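Frequently Asked Questions: Care and Setup of the Imeteo Two-Arm Table Cell

Last revised 9th April

Who may use the cell?
Use is open to staff and students who have completed the Roltell bench induction. Inductions are held each January and on request at other times. Please bring your induction card when you collect the key to the control cabinet.

What should be checked before the arms are switched on?
Check that the cables on each arm have free play at the wrist and do not pass between moving joints. Open and close both grippers by hand control. Look at the fingers for dirt or damage, and clear the tabletop of anything that is not part of the task.

How is the table arranged for the household task?
The wooden mug tree is placed toward the middle of the table, with the drink cans close to it and the bag of buns on the far section to the right. The folded cloth belongs on the left. The mug tree must stand within reach of both arms. Positions do not need to be exact, as small changes between runs are part of the program.

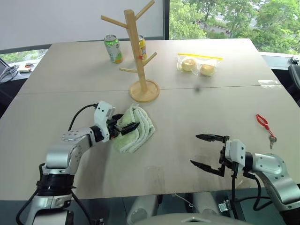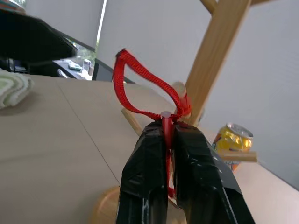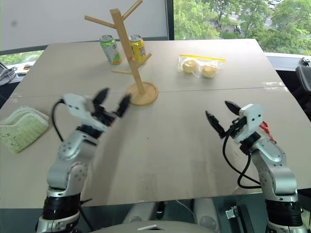 The Imeteo cell with the wooden mug tree in place. The second view is from close to the gripper, with its fingers closed on the red cord.

How often should the gripper fingers be inspected?
Inspect them at the start of each session and again after every 100 cycles. Where fingers have been taped, look for lifted edges. Replace the tape on both fingers of a gripper at the same time, and run the closing test before work resumes.

Why does one arm stop short of the object?
The usual cause is a table that has been moved. Return it to the floor marks and repeat the reach test from the Zeng control menu. If the error remains, the wrist camera mount may have shifted and the camera must be calibrated again. Allow 23 minutes for this procedure.

What do codes 142 and 447 mean?
Code 142 reports that a gripper did not reach its closed position. Remove any object from the fingers and send the arm home. Code 447 reports a lost connection at the wrist. Switch off the power before touching the connector, then reseat it and restart the cell. If either code returns twice in one session, stop work and submit a repair request.

May users tighten or replace joint covers?
No. Work on joints, covers and internal wiring is carried out by Hondis under the service agreement. Users may change tape, adjust external cables and clean the outer surfaces with a dry cloth.

How should the cell be left?
Send both arms to the rest position, open the grippers and switch off at the cabinet. Task objects may remain on the table if the next booking uses the same layout. Enter any fault in the cell log, including faults that were cleared during the session.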